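Flusto Beddoe Three-Wheel Push Trolley

Home > Golf > Trolleys > Push trolleys > Beddoe

£165.00 including VAT
In stock
Colours: slate, bottle green, white (white is out of stock until June)
Guarantee: 24 months

Add to basket
Save for later

The Beddoe is a push trolley for people who have stopped pretending they enjoy carrying. It has three wheels, a brake you work with your foot, a place for your scorecard and a place for your drink. There is no motor, no app and no battery to leave on charge in the garage and then leave behind in the garage. You push it and it goes along in front of you, usually in a straighter line than your ball.

We make it at Flusto's workshop in Sorkmont, where the ninth hole of the local course goes up a bank so steep that members have been known to let the group behind play through while they get their breath. Most of the decisions about the Beddoe were made on that bank. The handle in particular had four earlier shapes, all of which were comfortable on the flat and unkind by the time you reached the green.

What you get

One trolley, with the front wheel fitted and the two rear wheels packed beside it. One umbrella holder. One set of upper and lower bag straps, already threaded. A small spanner, which you will use once and then keep in a drawer for the rest of your life. An instruction sheet with drawings on one side and words on the other, for both kinds of household.

The rear wheels push on to the axle until they click. If they haven't clicked they are not on, however much they look it, and you'll discover this on the first downhill.

Folding

The old Virley folded in five movements, and owners tell us they did eventually learn the order. The Beddoe folds in two. Pull the catch under the handle towards you and let the top half come down, then lift the lower catch and bring the front wheel in. It stays shut when you pick it up, and it will stand on its end in a cupboard without leaning on the hoover.

Take the bag off first. We put this on the instruction sheet in capitals, and we still get the calls.

Folded, it goes into the boot of most small hatchbacks alongside a full-size bag. If your boot is very shallow, pop the rear wheels off and lay them on top. Anything smaller than that and you may have bought the wrong car for golf, though we can see it would be easy to park.

Pushing, stopping and staying put

All three wheels have solid tyres, so you can leave the pump at home. They are a touch noisier on gravel than air-filled ones. On grass you won't hear them at all. The bearings are sealed and want nothing from you except an occasional wipe.

The brake is a pedal on the left rear wheel. Press down for on, press again for off. When it's on, a red tab shows beside the pedal, and this is worth a glance before you walk away on any sort of slope, particularly one with a pond at the bottom. Flusto's guarantee is generous in many ways but it doesn't cover ponds.

Front wheel tracking can be set with the knob on the side of the fork. If the trolley wanders left, turn the knob a little towards the minus sign. If it wanders right, turn it towards the plus. If it wanders both ways, have a look at who's pushing.

The handle

The handle moves through a wide arc and locks wherever you stop it. At its highest setting it stands 1241 mm off the ground, so tall golfers can stroll upright for once. Short golfers can bring it down to the height of an ordinary shopping trolley, with which it otherwise has little in common, the wheels all pointing the same way.

The grip is foam, with a fabric cover that comes off for washing. Wash it cool. Don't tumble dry it unless you have a use for a very small grip cover.

Will my bag fit?

Probably. The lower cradle takes cart bags and most stand bags, and the upper cradle has two arms that move in and out to suit. The straps are elastic with a hook at the end and hold the bag snugly if you cross them over. Stand bags sit best with the legs facing away from the handle and strapped down, otherwise they try to open them at every bump, like a deckchair with ambitions.

Old leather tour bags the size of a chest freezer will go on, but they hide the drinks holder and make the whole thing front-heavy. If you own one of these you probably have somebody to carry it.

Small pencil bags are fine too. You will need to take up the slack in the straps, and you may be asked why you need a trolley for seven clubs. You don't have to answer. 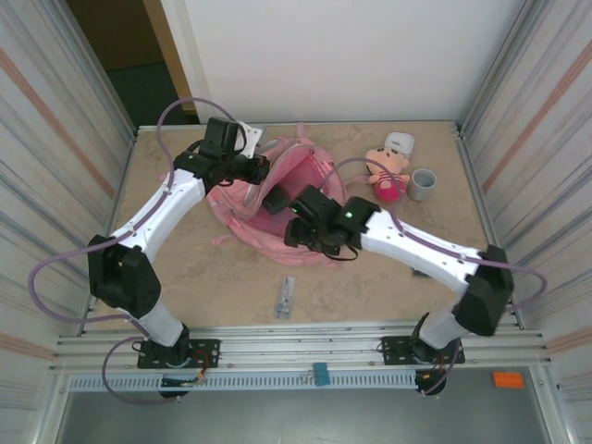
Pink fabric backpack and a pair of robot arms.

Storage on the trolley

The console sits just below the handle and has a lid with a magnet in it. Under the lid there's room for a phone, three balls, a handful of tees and a pencil. The scorecard clips to the top of the lid, where it can be seen by everybody, so think about your handwriting.

Behind the console is a net. It will take a waterproof jacket if the jacket is rolled up, or a banana if it isn't your favourite banana. The drinks holder is on the right-hand side and grips anything from a slim can to a chunky flask. The umbrella holder screws in on the left and tilts both ways, so you can aim it at the weather. In a proper wind, please take the umbrella down. The trolley sails rather well, and it has no idea where the next tee is.

Specification

Model: Flusto Beddoe
Type: three-wheel push trolley
Frame: aluminium tube, powder coated
Width, open: 774 mm
Handle height, highest setting: 1241 mm
Tyres: solid, all three
Brake: foot pedal, left rear wheel
Folding: two catches
Console: magnetic lid, scorecard clip
Included: umbrella holder, drinks holder, net, straps, spanner
Assembly: push on rear wheels
Guarantee: 24 months
Made in: Sorkmont

Please check the open width against your shed door. It's the measurement people forget, and the trolley will not breathe in. Folded, it goes through anything you can go through yourself.

Beddoe or Virley?

We still have a few of the Virley left and the price has come down accordingly, so it's a fair thing to ask. The Virley is a good trolley. It pushes nicely and it has the same brake. It is also heavier, takes longer to fold, and has a drinks holder designed in the belief that all drinks come in the same size of bottle. If you keep your trolley at the club and never fold it, buy the Virley and spend the difference on balls. If it has to go in and out of a car every week, have the Beddoe.

Parts are mostly shared. Wheels, straps and umbrella holders fit both. Consoles don't, and no amount of leaning on them will help.

Looking after it

Knock the mud off before it dries. A bucket and a soft brush will do, or the hose at the club if you can get near it on a Sunday. Keep pressure washers away from the bearings. Wipe the folding joints with a dry cloth now and then, and put a drop of light oil on the catches at the start of the season.

Don't store it folded and soaking in a plastic bag. It won't come to much harm, but the net will smell like the bottom of a pond, and so will your boot.

Guarantee and repairs

The frame, wheels, brake and catches are covered for 24 months from the day it's delivered. Keep your order email. Foam, fabric and elastic are covered if they arrive faulty but not for wearing out, as that is what they're for. We don't cover being driven over, although the number of people who fold the trolley, lean it against the back of the car, chat for a bit and then reverse is higher than you'd think. We can usually sell you the bent part.

All parts are sold separately and you can fit most of them with the small spanner, assuming you remember which drawer.

Delivery and returns

Delivery is free to mainland addresses. Islands cost a little more and the basket will tell you how much before you commit. The box is long and flat and won't go through a letterbox, so choose a day when someone's in, or name a neighbour you trust with sporting goods.

If you don't like it, send it back unused in its box. A lap of the living room is fine. Eighteen holes in clay soil is harder to overlook – we do check the tyres.

Things people write in about

Can I fit a seat? Yes. The Beddoe seat clips to the rear frame and is listed under accessories. It's meant for sitting on while you wait for the group in front, and is not rated for standing on to look for your ball.

Does it work left-handed? Yes, apart from the brake pedal, which stays on the left. You can swap the umbrella and drinks holders over if you prefer.

Can I pull it? You can, and over deep rough it's sometimes easier. It was built to be pushed and will look faintly reproachful.

Will it take winter wheels? There are none for it yet. Several of you have asked, and we have a set going round the Sorkmont course at the moment collecting mud.

Goes well with

Beddoe seat
Beddoe rain cover for bag
Mitten pair for handle, fleece lined
Spare strap set
Spare spanner

Page last updated 18 January 2022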